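The Case for Keeping the Counter Open

When a public body closes a service counter, it seldom says so in those words. The notice speaks of a new way of contacting us, or of meeting residents where they are. The council at Irkmont used both phrases in the letter it sent out this summer, which announced that the enquiry desk on Hiller Street would shut at the end of September and that all business would move to the website and a telephone line. I wish to argue that the decision is mistaken, and that other councils considering the same step should think again.

The argument for closure deserves to be put fairly. Counters are expensive. They need a building, heating, a rota and trained staff who must be present whether or not anyone comes in. Most people who wish to pay a bill or report a broken street lamp can do so from home, and prefer to. A council that must find savings will look first at what the majority does not use, and it would be odd to blame it for looking.

The difficulty lies in what is being measured. The council's paper counts visits, and finds that they have fallen in each of the past four years. It does not record what the visits were for. A person who renews a parking permit online disappears from the figures, as one would hope. The person who remains is there over a disputed housing claim, a late husband's council tax, or a form that asks for a document which was never issued. These matters take longer and cannot be settled by choosing from a menu. Fewer visits may well mean that the counter is now doing the work that only a counter can do.

Saqib Tarar, who served for 13 years as an enquiries officer in the neighbouring district of Mondeck, made this point in his written evidence to the consultation. By his account, the question a resident brings to the desk is often the wrong question. Someone asks for a payment plan and ought to have been told of an exemption. Someone complains about a fine and mentions, while putting on a coat, that the heating has been off since Easter. An experienced officer hears the second matter and acts on it. A web form receives the first and closes the case.

It will be said that the telephone can do the same. Sometimes it can. Yet the telephone asks a good deal of people who are hard of hearing, who are uncertain in English, or who pay for their calls by the minute. The council's own trial recorded an average wait of 39 minutes at the start of the week. Mondeck, which closed its counter first, has since placed staff in the Jafri library for three mornings a week, and has given the arrangement a new name. It is a counter, and it is busy.

There is also a question of standing. A resident who can walk into a public building and speak to an officer by name is in a different position from one who holds a reference number. The officer, too, is changed by the meeting. Rules that look sensible on paper are often found wanting across a desk, and the staff who find them so are able to tell those who wrote them. Close the desk and that knowledge stops travelling upwards.

None of this requires the old hours or the old building. Shorter opening times, shared premises and appointments for the longer cases would all be reasonable – and all were left out of the options put to residents. The council meets again in September. It should ask for a proper record of what the Hiller Street desk does in an ordinary week, and it should delay the closure until that record has been read.
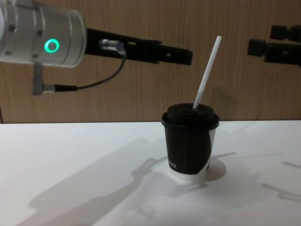
Should members decide to proceed regardless, they ought at least to publish the number of cases left unresolved after the first telephone call, and to do so every quarter, so that residents may judge for themselves what has been saved.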